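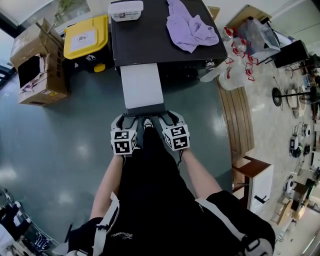 Llevo desde octubre peleándome con la pinza de mano y por fin puedo contar algo que no sean tornillos pasados de rosca. La segunda versión ya está montada: dos dedos en blanco y negro y los cubos con marcadores bien sujetos, que en la primera se me caían cada dos por tres (¡qué desesperación!).

Lo de los cubos fue idea de Hanne Heiskanen, con quien comparto el taller. Yo quería pegar los marcadores planos sobre el dedo y listo, pero en cuanto giraba un poco la muñeca el programa los perdía. Con los cubos casi siempre hay alguna cara a la vista y la cosa mejora muchísimo.

Anoche grabé 7 pruebas seguidas, hasta 600 fotogramas cada una, y acabé con los hombros molidos. La sujeto con las dos manos mientras calibro y las correas ayudan, pero todavía tengo que ajustarlas mejor.

Me falta el muelle de retorno, que sigue demasiado duro, y decidir si reimprimo los dedos un pelín más cortos. Victor Obura dice que ni se me ocurra tocarlos. Ya veremos, el filamento lo pago yo. Si alguien tiene un muelle blandito que recomendar, ¡que me lo deje en los comentarios!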